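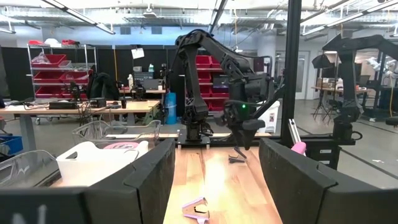

Progress report: Droren referral outreach
Submitted to: Mansour, program office
Date: 2018-05-18

Status

The work is on plan for everything except the partner pages, which are behind. Spending is within the approved amount. We are asking for one change to the scope, set out near the end of this report.

Background

Droren sells bookkeeping and payroll services to small firms, mostly trades and repair shops. Before this project it got nearly all of its new business from a purchased contact list and a phone team. Mansour agreed to fund a test of a different route, in which existing clients and partner firms send us people who have already said they want to talk. The grant covers the referral program, the web pages that support it, and the follow-up work. It does not cover paid advertising, and none has been charged to it.

Referral program

The program opened to all current clients at the start of the period. Each client got a short email with a personal link and a one-page explanation of the credit. We sent 1169 of these emails. A reminder went to those who had not opened the first one. We did not send a third.

The link has brought in 68 completed inquiry forms. We count a form as complete when it has a business name, a working phone number and a stated need. Forms with only an email address are kept in a separate list and are not in that figure.

Of the completed forms, 14 have become signed clients. Others are still in discussion, and several asked to be called back after their tax year closes. We have put those on a callback schedule and will report them when there is something to report.

The credit was first set as a discount on the next invoice. Clients who pay by the year found this hard to use, as they had no invoice coming. We changed it so that annual clients can take it as a prepaid card. The terms page was updated and clients who had already earned a credit were offered the choice again.

Partner pages

The plan called for a page for each partner firm, carrying its logo, a short text and an inquiry form. Jeltness has approved its page and it is live. Griro has the draft text but wants its legal department to look at the wording on how inquiries are shared. We sent the requested changes back and are waiting for a reply.

The delay comes partly from our side. The first draft used one form for both partners, and inquiries from the test went to a shared mailbox where they could not be told apart. The form now has a hidden field with the partner's code. Rebuilding it took two weeks that were not in the schedule.

We have no useful results from the Jeltness page yet. It has not been up long enough, and Jeltness has only linked to it from its help section. They have agreed to add it to their customer newsletter.

Follow-up

The sales desk now calls referred inquiries before any others. Calls are made on the same working day if the form comes in before mid-afternoon, and on the next working day if it comes in later. The desk kept to this for most of the period. It slipped in the first part of May, when two staff members were out and calls were made in the order received. Referred inquiries are now flagged in the contact system so that whoever is on duty can see them at the top of the queue.

We rewrote the call script. The old one was made for cold calls and spent a long time explaining who Droren is. The new one opens by naming the client who made the referral, if that client gave permission, and goes to the caller's question. The permission box was missing from the first version of the form, so for early inquiries we did not use the client's name.

Every call gets a note with the outcome chosen from a fixed list. The list was too long at first and staff picked "other" for a large share of calls. It has been shortened and "other" now requires a comment.

Data and privacy

Inquiry records are held in the contact system with access limited to the sales desk and the project lead. Anyone who asks to be removed is taken off all lists, including the purchased one. The privacy notice on the referral form was reviewed before launch and has not changed since.

Problems and risks

Duplicate records remain a problem. Some businesses referred through the program were already on the purchased list under a slightly different name, and a few were called by both teams. We check by phone number before a record is assigned, but this misses firms with more than one line.

The Griro approval is outside our control. If it does not come by the end of the next period, we will have one live partner page instead of the two we planned, and the comparison between partners will not be possible.

Requested change

We ask to move the unspent design money from the partner pages line to the follow-up line. It would pay for extra hours at the sales desk during the Jeltness newsletter mailing. The total does not change. A revised budget table is in the attached workbook.

Next period

Finish the Griro page if approval is given.
Support the Jeltness newsletter mailing and report inquiries from it separately.
Clean up duplicate records, starting with firms that have more than one phone number.
Send signed clients from the program a short survey on why they chose to call.
Begin calls on the callback schedule.

The expense ledger and the call outcome summary are attached. Receipts are held at the Droren office and can be sent on request.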